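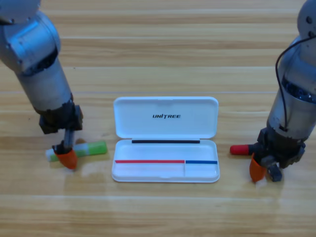
Pencil case amnesty fills 200 places in Proltness

Children in Proltness will go back after the spring break with something to write with, thanks to a drive that has turned forgotten stationery into 200 packed pencil cases.

The Nello swap, held in the old reading room above the library, asked people to bring in the pens, glue sticks and cases sitting at the back of their drawers. Everything was sorted, tested and put together again as full sets, one to a case, ready to be collected at the end of April.

Cadi Beddoe, who started the swap with a single box by her front door, was still beaming when we called in. "I thought we might get enough for one class," she said. "Then the first morning people were coming up the stairs with carrier bags, and I had to go and find more tables! One man brought a biscuit tin of coloured pencils, every one of them sharpened. I nearly hugged him."

The testing is the slow part, and also the part everyone seems to like best. Felt tips are tried on long rolls of lining paper, which are now pinned up along the stairs and look wonderful — all loops, stars and people's names. Glue sticks have their caps pulled off and are wound up to see how much is left. Anything less than half full goes into a tray for the Rutodus after-school club, where it will be finished off in no time on cardboard castles.

Cases are wiped out with a damp cloth before they are filled. The hard plastic ones are the favourites with the packers, who say you can see at a glance what is missing and the lid tells you straight away if you have put too much in. The soft zipped ones hold more but take longer, and there has been some lively talk over whether a ruler should go in first or last.

Jin-sol Baek, aged 10, had firm views on that. "Ruler first, down the side," she said. "Then pencils, then the rubber and sharpener in the gap. The glue goes in last or it rolls about and you can't shut it." Her list has been copied out and taped to the end of each table.

Each finished set holds 3 pencils, two pens, a rubber, a sharpener, a glue stick and a short ruler, with a few colours added if there is room. Bit-na Sun has been writing the name labels, which are left blank apart from a small drawing in the corner. Foxes have been asked for most, followed by snails. She has drawn so many snails that she now does them while on the phone.

Cho, the stationery shop on the corner of the market square, gave 300 new pencils to make up the numbers, and owner Damián Salinas has been coming over after closing time to help fit them in. He also brought the good sharpener from behind his till, the sort with a handle, and there has been a queue for it ever since.

"People think of a pencil case as a small thing, but I remember mine," he said. "It was blue and the catch was broken and I had it for six years. I'd love to know where it went."

Families do not need to fill in a form or give a reason for asking. The cases will be set out on the long table by the window and children can choose their own, with quieter times kept free before 10 in the morning for anyone who would like a calmer look. Cases can also be left at the library desk to be picked up later.

A few things are still wanted. Sharpeners are running low, and so are rulers short enough to fit. There are plenty of highlighters — more than anyone knows what to do with — so please hold on to those for now. Empty cases are very welcome in any colour, as long as they close.

Myung-ja Seok, who is looking after the sorting trays, said odd pen lids were worth bringing too. She keeps them in a jam jar and has already matched up a good many with pens that came in without one.

Donations can be handed in at the library desk during opening hours, or dropped into the green box inside the door at Cho.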